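Heto Perception 2 : module logiciel pour objets filaires

Accueil > Logiciels > Perception et planification > Heto Perception

Référence : HP2-FIL
Révision de la fiche : 4/6/21
Éditeur : Serimby

Présentation

Heto Perception 2 est un module de perception et de planification de prise destiné aux cellules à un ou deux bras qui manipulent des faisceaux courts, des connecteurs précâblés et des cartes électroniques. Il reçoit les images d'une caméra fixe et d'une caméra de poignet par bras, produit un modèle de la scène et transmet au contrôleur une pose de prise accompagnée d'un indice de confiance.

Le module ne remplace pas le contrôleur du robot. Il s'intercale entre l'acquisition d'images et le générateur de trajectoires Marsden, ou tout générateur tiers conforme à l'interface décrite plus bas.

Représentation des fils

Un fil souple n'a pas de pose au sens où l'entend une bibliothèque de pièces rigides. Heto décrit chaque brin par une courbe ordonnée de 16 nœuds au maximum, avec pour chaque nœud une position, un rayon estimé et un drapeau d'occultation. Les paires torsadées sont traitées comme un brin unique à deux couleurs. Les points de regroupement (manchon, bande, gaine) sont modélisés comme des liaisons : la planification considère que les brins y sont solidaires et interdit une prise qui les écarterait de part et d'autre.

Les extrémités sont classées à part : dénudée, sertie, logée dans un connecteur, non visible. Une extrémité dénudée reçoit par défaut une zone d'exclusion dans laquelle aucun doigt ne peut se refermer.
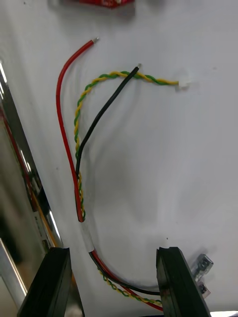
Le suivi reste actif pendant l'approche finale. Quand un doigt masque une partie du faisceau, les nœuds concernés conservent leur dernière position et leur drapeau passe à « occulté ». Si plus de la moitié des nœuds d'un brin sont occultés, la fermeture est suspendue jusqu'à une nouvelle acquisition ou jusqu'à validation par l'opérateur, selon le réglage du paramètre hold_on_occlusion.

Les croisements sont résolus par continuité de couleur et de courbure. Deux brins de même couleur qui se croisent à angle faible demeurent le cas le plus défavorable. Il est recommandé de conserver dans ce cas le seuil de confiance d'origine.

Fonctions principales

Segmentation par instance des fils, connecteurs et cartes, sur fond clair ou coloré.
Estimation de pose 6D pour les pièces rigides, à partir d'un modèle CAO ou de 11 vues de référence.
Calcul de prises à deux doigts parallèles, avec prise en compte de l'ouverture réelle des mors.
Réservation de volume entre bras : un bras ne planifie pas dans le volume retenu par l'autre.
Zones nommées (bac, plateau, table) avec contenu attendu et règles de dépose.
Rejeu hors ligne de toute séquence enregistrée, image par image, avec les décisions du planificateur.

Zones et gestion des bacs

L'espace de travail est décrit dans un fichier texte unique. Chaque zone possède un nom, un contour, une hauteur de bord et une liste de classes admises. La hauteur de bord est utilisée par le planificateur pour limiter l'inclinaison de la pince à l'intérieur des bacs. Un bord mal renseigné est la première cause de refus de prise relevée par notre assistance.

Les fonds brillants produisent des reflets que la segmentation peut prendre pour des terminaisons métalliques. L'option specular_mask compare deux expositions successives et retire ces fausses détections. Elle allonge le cycle d'acquisition. Elle est inutile sur un plateau garni de papier mat.

Un objet posé hors de toute zone est conservé dans le modèle en tant qu'obstacle. Il ne devient saisissable qu'après affectation à une zone.
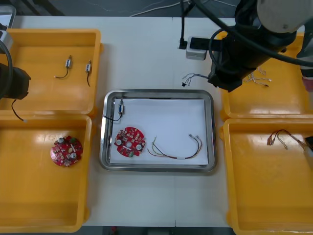 Interface et intégration

Entrées : flux couleur, flux de profondeur (facultatif), état articulaire de chaque bras, ouverture de pince.
Sorties : liste d'objets, poses de prise classées, volumes réservés, journal d'événements.
Transport : TCP ou mémoire partagée sur la même machine.
Langages : C++ et Python. Les deux bibliothèques exposent les mêmes appels.
Étalonnage : main-œil pour les caméras de poignet, cible plane pour la caméra fixe. La cible est fournie.

L'étalonnage main-œil est à refaire après tout démontage de la caméra ou changement de doigts. L'outil heto-calib affiche l'erreur résiduelle et refuse d'enregistrer un résultat hors tolérance, sauf avec l'option --force, qui est consignée au journal.

Configuration requise

Système : Linux 64 bits, noyau temps réel conseillé sur le poste de commande.
Mémoire : 16 Go.
Carte graphique : obligatoire pour la segmentation, facultative pour le rejeu.
Nombre de zones par cellule : 48 au maximum.
Journal : 2,000 événements en mémoire, puis écriture sur disque.

Limites connues

Les fils transparents ou blancs sur fond blanc sont détectés avec une confiance réduite. Les petites pièces en plastique transparent ne sont pas prises en charge. Le module n'estime pas l'effort de traction sur un faisceau ; cette surveillance relève du contrôleur. Il ne constitue pas une fonction de sécurité.

Licences et options

Licence par cellule, un ou deux bras, mises à jour comprises pendant la première année.
Option Herkitz : éditeur graphique de zones et de règles de dépose.
Option Marsden : générateur de trajectoires à deux bras, livré préconfiguré.

Les fichiers de zones de la version 1 sont lus sans conversion. Les modèles de segmentation de la version 1 doivent être réentraînés ; l'ancien format ne sera plus distribué après avril.

Contact technique : Howard Hollis, intégration logicielle, Serimby. Joindre à toute demande le journal d'événements et le fichier de zones.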